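Section 5: Setting up catch reporting on the Wulton logbook unit

Last updated March 2024
5 min read

This section covers first-time set-up of the Wulton electronic logbook for boats landing at Bukurthorpe under a quota share. It assumes the unit is already bolted in and has power. If you are still on paper sheets, read Section 4 first and keep the paper going for your first 10 trips whatever the dealer told you. The brochure says the switch can be made overnight. I have yet to meet a skipper who managed it.

Before you start

You need your vessel number, your quota share letter and the PIN from the harbor office. The PIN comes in a separate envelope and expires at the end of December, even if it was issued in November.

Setting up the vessel

1. Turn the unit on and wait for the green light. The quick card says ten seconds. Allow a couple of minutes.

2. Choose Vessel, then New. Type the number with no spaces. The unit will accept spaces, and then the office will reject every report you send.

3. Enter your hold capacity. The screen calls this "optional." Leave it blank and you can't close a trip.

4. Set the weight unit. It ships in kilograms. If your deck scale reads in pounds, change the scale, not the logbook. The conversion inside the unit rounds each entry up, and over a season that comes off your share.

Note: Latifa Ezzat at the Calvo landing dock ran both settings side by side on squid and got a gap big enough to argue over. She now asks every boat which one it uses before she signs the ticket.

Loading your quota

5. Choose Quota, then Fetch. The unit calls the Pisomura server and pulls down your balance by species.

6. Compare each line with your letter. Do this by hand. "Balance verified" on the screen means only that the download finished.

7. If a species is missing, don't add it yourself under Manual. Manual entries look fine on the boat and never reach the office.

Caution: Error 211 is described as a "temporary signal issue." In practice it usually means your share has been put on hold. Call the office before you sail, and write down who you spoke to.
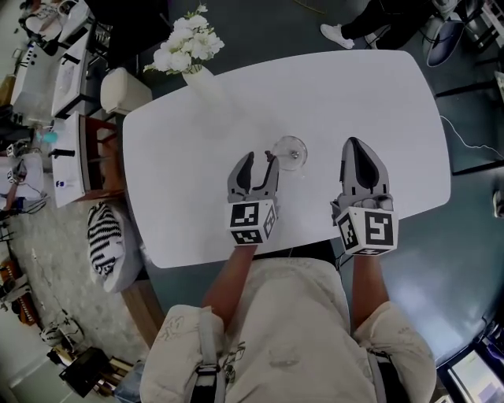

Sending a test report

8. Choose Trip, then Test. Enter 100 kilograms of any species on your letter and press Send.

9. Wait for the reference number. A tick with no number is not a receipt - it means the report is sitting in the unit and will go out when it feels like it.

10. Delete the test from the Trip list, then fetch your quota again and check that the balance hasn't moved. If it has, the test was counted as a real landing. Fixing that takes a signed letter and, going by past cases, a good few weeks.

Automatic reporting

The unit can send a report each time you cross the harbor line. It is switched on by default and sold as a time saver. Turn it off under Settings, then Position, at least until you trust the boundary map. The one supplied puts the outer fuel dock outside the harbor, so a boat going over for diesel will file an empty trip.

Software updates are covered in Section 6. Do not install one with a trip open.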